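Automation Project: Handout 4
Disassembly cell, weeks 5 to 8
Castdale site, second-year group

What you are working towards

By the end of this block each pair should have a program that takes at least one part out of a desktop computer and sets it down in the fixture tray. Which part you choose is up to you. Memory modules are the usual choice and are harder than they look. Drives in plastic carriers are easier to grip but need two movements, one to free the tabs and one to lift. The mark scheme is the same for both.

The brief comes from Mostard, a refurbishing firm that strips old office machines for parts. Their machines arrive in mixed batches, so a program that works on one case only will get a pass and not much more. Plan early for a case that sits a few millimetres away from where you taught it.

Before you run anything

Check that the case is lying flat on the slats and does not rock. Check that the side panel is off and put away under the bench. Move loose power leads out of the path of the arm by hand - the arm will not do it for you, and a snagged lead can drag the whole case along. Speed stays at the reduced setting for all of week 5. One person stands by the stop button for the whole run and does nothing else.

Approach angles

Most of the trouble in this exercise comes from the walls of the case. Coming straight down is simplest to program, but the wrist needs room and the drive cage takes up a good deal of it. An angled approach keeps the wrist clear, though it makes the final few centimetres more awkward to teach. Teach the retreat point first, then the approach point, then the grip. If you do it the other way round you may find you have no safe way out.
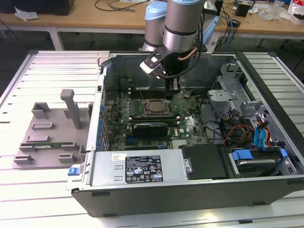
Naima Hamdy asks whether the retreat point can simply be the approach point used again. It can when the gripper comes out empty. When it is holding something, the part hangs below the fingers and needs more clearance, so save a second point higher up and give it its own name.

Gripping force

Start low and go up in small steps. Boards flex before they crack, and you will not always hear it. If a part slips at a given force, look at where the fingers are touching it before you increase anything. Write down the value that worked and the part it worked on. The logbook template is in the shared folder under Zuccaro, which is the name of last year's project and has never been changed.

Testing

Do five runs without moving the case, then two with it shifted slightly by hand. Record every run, including the ones you stopped. Pairs who are ahead can try the vision exercise with the Ketico software. It needs some 300 pictures of the part you have chosen, taken under the lab lights with the blinds down.

Handing in

The report is due in December. Include the program listing, the logbook pages and a sketch of your points with the names used in the code. Questions about the cell go to Gerardo Negri. Bench bookings are on the sheet by the door.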